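Handout 4 – Clip-lid boxes, storing & stacking
Karla Valdovinos, Okbridge evening course, kitchen organisation

(Bring this back next time, we carry on from section 3.)

**1. Picking the box**

- clear sides. If you can't see in, you'll forget what's in there
- clips on all four sides if you're buying new. Two-clip ones ok for dry stuff
- size: 500 ml for leftovers, bigger for pasta, flour etc
- Check the clips BEFORE you fill it. Open, shut, open again. Clip gone white at the bend = nearly done for
- seal comes out for washing. Most people never take it out!! Use the handle of a teaspoon, not a knife
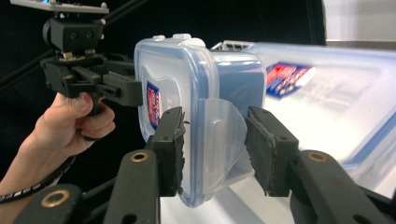

- don't carry a full box by a clip. Hold it by the two sides, low down
- lids: wash seperately, dry flat, seal side up

**2. Into the basket**

Wire basket is better than a solid tub for a deep shelf, air gets round and crumbs drop through. Line it only if small things keep falling out.

- rectangular boxes only, round ones waste the corners
- tallest at the back
- labels facing you, or on the lid if the basket lives below waist height
- lift straight up, don't drag over the one behind, it catches on the clips
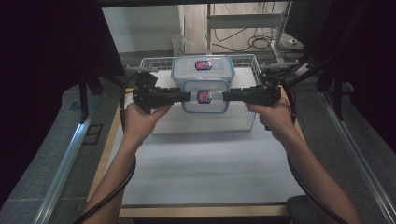 - leave a finger's width at one side or you'll never get the first one out
- max 7 boxes per basket on a high shelf, fewer if its flour or sugar

Burico and Trullerer sizes don't stack on each other, lids are a few mm out. Stick to one make per basket.

**3. Clearing the table**

Everything out first, then sort. Three piles: has a lid / no lid / lid with no box. Keep the third pile until the end, something usually turns up. Leave a clear bit in the middle to work in.

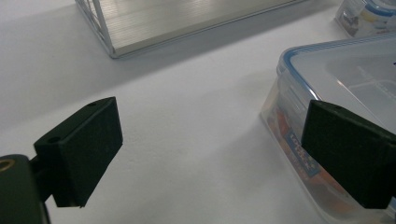 *Fig. 3. Clear box with blue-rimmed lid, white table.*

**For next time:** count your own boxes and lids at home, write down both numbers. Read the Cárdenas sheet on dry goods, first side only.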